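Clungate Hilfe > Roboter & Automation > Kamera am Handgelenk

Kalibrierung der Greiferkamera am Drullier liegt jedes Mal woanders

Ourania Kontogiannis
Mittwoch, 11. Dezember

Hallo zusammen,

ich lese hier schon ewig mit und habe mich jetzt doch angemeldet, weil ich mit meiner Zelle einfach nicht weiterkomme. Bei uns steht ein Drullier mit sechs Achsen auf einem Tisch, vorne dran ein Zweifingergreifer mit den gelben Fingern und darüber die kleine Kamera von Gekau. Der Arm soll kleine Teile vom Tisch nehmen und in eine Schale legen, also nichts Wildes. Läuft auch seit dem Frühjahr, bis wir neulich den Kamerahalter tauschen mussten (der alte war an der Schraube eingerissen, mein Fehler, ich hatte ihn beim Putzen zu fest angezogen).

Mit dem neuen Halter muss natürlich die Hand-Auge-Kalibrierung neu gemacht werden. Gesagt, getan, dachte ich. Ich fahre also die Posen ab, das Programm nimmt die Bilder auf, rechnet, und am Ende steht da ein Versatz zwischen Kamera und Flansch. Den trage ich ein, lasse den Arm über ein Teil fahren, und er greift daneben. Ich kalibriere noch mal, gleiche Posen, gleiches Brett, und kriege einen anderen Versatz. Beim dritten Mal wieder einen anderen. Mal liege ich 2 Millimeter daneben, mal trifft er fast, und ich habe keine Ahnung, woran das eine oder das andere liegt.

Was ich schon probiert habe: die Kameraschrauben nachgezogen (diesmal mit Gefühl), das Kabel mit mehr Schlaufe verlegt, den Greifer ab- und wieder angebaut und den Flansch dabei sauber gemacht. Den Werkzeugpunkt der Finger habe ich auch neu eingemessen, der stimmt. Wenn ich die Fingerspitzen von Hand auf eine Markierung fahre und den Arm dann aus einer anderen Richtung kommen lasse, sitzt er wieder auf der Markierung. Der Arm selber ist also brav.

Als Muster nehme ich ein Schachbrett, schwarz-weiß mit dunklem Rand, flach auf den Tisch gelegt. Die Feldgröße habe ich mit dem Messschieber über mehrere Felder gemessen und geteilt, die steht richtig drin. Das Brett bleibt zwischen den Posen liegen, das fasst keiner an.

Der Ablauf ist noch der von der Firma Gökçe, die uns die Zelle damals eingerichtet hat. Da fährt der Arm im Bogen über das Brett, kippt dabei das Handgelenk, und die Kamera nimmt unterwegs immer wieder ein Bild auf. Geht schön schnell. Im Log steht dann, wie viele Bilder er verwendet hat und wie viele nicht, und mir fällt auf, dass er inzwischen ziemlich viele verwirft. Früher war das weniger, glaube ich, aber da habe ich auch nicht so genau hingeschaut.

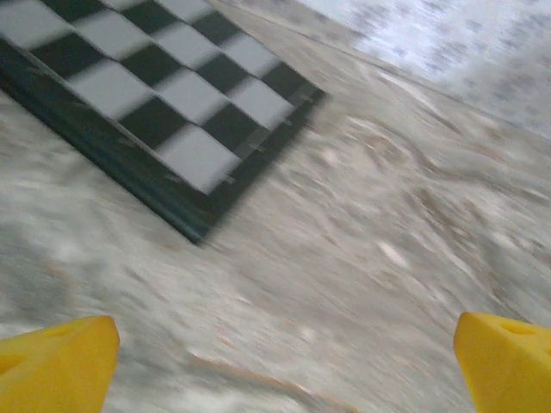

Meine Frage an euch wäre jetzt, wo ich zuerst suchen soll. Ist der neue Halter zu weich? Der ist gedruckt, genau wie der alte, nur eben aus einer anderen Rolle. Oder muss ich die Kamera selbst neu kalibrieren, also Brennweite und Verzeichnung, bevor ich überhaupt an die Hand-Auge-Geschichte gehe? Die alten Werte habe ich einfach übernommen, das Objektiv ist ja dasselbe geblieben. Am Fokusring hat auch niemand gedreht, da ist ein Tropfen Lack drauf.

Belichtung steht auf Automatik. Licht kommt von der Decke, die Ringleuchte haben wir im Sommer abgebaut, die hat auf den Teilen so hässlich gespiegelt. Ach so, und in der Steuerung ist für die Kalibrierfahrt der Parameter 1333 auf »fliegend« gestellt, das haben wir nie angefasst. Falls das jemandem was sagt.

Ich bin keine Bildverarbeiterin, ich halte die Zelle nur am Laufen — also gern so erklären, dass ich es morgen früh am Tisch nachmachen kann. Danke euch schon mal!

Ourania

Masaru Tanabe

Halter neu drucken, dicker. Hatten wir auch, seitdem Ruhe. Gedruckte Halter sind bei Kameras sowieso Mist, wir haben inzwischen alle aus Alu.

Qusai Aoun

Hallo Ourania, willkommen!

Ich würde den Halter erst mal in Frieden lassen und mir die Bilder anschauen. Die liegen ja bestimmt irgendwo im Ordner vom letzten Lauf. Mach die mal groß auf und guck dir die Kanten zwischen den schwarzen und weißen Feldern an. Wenn die verschmiert sind und alle in dieselbe Richtung, die Finger unten im Bild aber knackscharf stehen, dann hast du Bewegungsunschärfe. Die Finger fahren ja mit der Kamera mit, die sehen immer gut aus, egal wie schnell der Arm ist. Bei falschem Fokus gäbe es keine Richtung, da wäre das Brett rundum matschig.

Und ich wette fast auf die Bewegung, nach dem, was du schreibst. Du hast die Ringleuchte abgebaut und die Belichtung auf Automatik. Weniger Licht, also macht die Kamera länger auf, und in der Zeit wandert der Arm weiter. Im Frühjahr, als ihr das eingerichtet habt, war das Licht noch dran, stimmt's? Da hat »fliegend« vermutlich gereicht. Jetzt findet das Programm die Ecken an den verwischten Feldern entweder gar nicht (das sind deine verworfenen Bilder) oder es findet sie ein Stück daneben, und das sind die gemeinen. Die gehen in die Rechnung mit ein, und bei jedem Lauf sind es andere.

Dazu kommt noch was, das man leicht übersieht. Wenn der Arm in Fahrt ist, muss die Pose genau zu dem Zeitpunkt gelesen werden, an dem das Bild belichtet wurde. Kommt das Bild über USB und die Pose über die Steuerung, dann passen die zwei Zeitstempel selten sauber zusammen. Selbst ein scharfes Bild hilft dir dann nur halb.

Ich mache es bei unserem Drullier so:

Parameter 1333 auf »Halt an Pose«. Der Arm bleibt dann an jedem Punkt stehen.

Nach dem Anhalten 200 Millisekunden warten, erst dann das Bild, und die Pose ebenfalls erst dann lesen. Ein gedruckter Halter schwingt nach, das ist so, und in der Pause kommt er zur Ruhe.

Belichtung auf fest, so kurz, dass die weißen Felder noch schön hell sind, aber nirgends ausbrennen. Verstärkung darf ruhig hoch, ein bisschen Rauschen stört die Eckensuche viel weniger als Schmier. Eine Arbeitslampe schräg von der Seite dazu, und zwar so, dass sie sich nicht im Brett spiegelt.

Mindestens 10 Posen, die sich wirklich unterscheiden. Handgelenk kippen und drehen, mal nah, mal weiter weg. Nur parallel über das Brett schieben bringt der Rechnung fast nichts.

Noch ein Tipp: Das ganze Brett muss ins Bild, wenn dein Programm das volle Muster erwartet. Im Bogen erwischt man es gern mal nur mit einer Ecke, und dann ist die Aufnahme auch wieder für die Katz. Also an jeder Pose kurz ins Livebild schauen, bevor du sie speicherst.

Die Kamerawerte würde ich lassen, wenn der Lack noch heil ist. Wenn es danach immer noch springt, dann reden wir über den Halter. Da hat Masaru schon recht, dass die weich sein können, aber ein weicher Halter erklärt nicht, warum du plötzlich so viele verworfene Bilder hast.

Grüße
Qusai

Viola Galli

Kann ich alles unterschreiben, nur zum Brett wollte ich noch was loswerden, weil ich mir daran selber mal eine Woche lang die Zähne ausgebissen habe.

Schau bitte, ob es wirklich plan liegt und ob es rutscht. Ich hatte meins lose auf der Platte und habe geschworen, dass es keiner bewegt. Hat auch keiner, aber das Kabel vom Greifer hing bei einer einzigen Pose so tief, dass es den Rand gestreift hat, und danach lag das Brett eben ein kleines Stück anders. Seitdem kleben bei mir Streifen an zwei Ecken, fertig. Und wenn das Brett aus mehreren Teilen besteht oder einen Rahmen hat, leg mal ein Haarlineal drüber! Bei manchen wölbt sich die Fläche in der Mitte, das sieht man mit bloßem Auge überhaupt nicht.

Zweite Sache: Prüf das Ergebnis mit Posen, die nicht in der Kalibrierung waren. Bei mir sind das drei Stück, Arm hinfahren, Brett erkennen lassen, Brettposition in Basiskoordinaten ausgeben. Die drei Werte müssen übereinanderliegen, das Brett ist ja nicht umgezogen. Der Restfehler, den das Programm am Ende so hübsch ausspuckt, sagt dir das nicht zuverlässig, der war bei mir auch mit falsch liegendem Brett noch ganz ansehnlich.

Ach, und schreib dir die alten Versatzwerte auf, bevor du sie überschreibst. Frag nicht.

Ourania Kontogiannis

Ihr seid ja super! Ich habe eben die Ordner durchgesehen, das sind mehr als 200 Aufnahmen aus allen Läufen zusammen, und ja, Qusai, die Felder sind bei ganz vielen schräg verwischt und die gelben Finger gestochen scharf. Da hätte ich auch selber mal reinschauen können. 1333 stelle ich morgen um, die Lampe hole ich mir aus der Werkstatt, und Klebeband für das Brett habe ich schon hingelegt.

Eine Sache noch: Gilt die Wartezeit auch, wenn ich nach dem Kalibrieren im normalen Betrieb die Teile suche? Da steht der Arm zwar kurz, aber eben wirklich nur kurz.

Qusai Aoun

Ja, da auch. Fang mit derselben Wartezeit an und nimm sie in kleinen Schritten zurück, bis die Teileposition anfängt zu wackeln, dann wieder einen Schritt hoch. Und die feste Belichtung gleich mit übernehmen, sonst hast du im Januar bei trübem Wetter denselben Ärger noch mal.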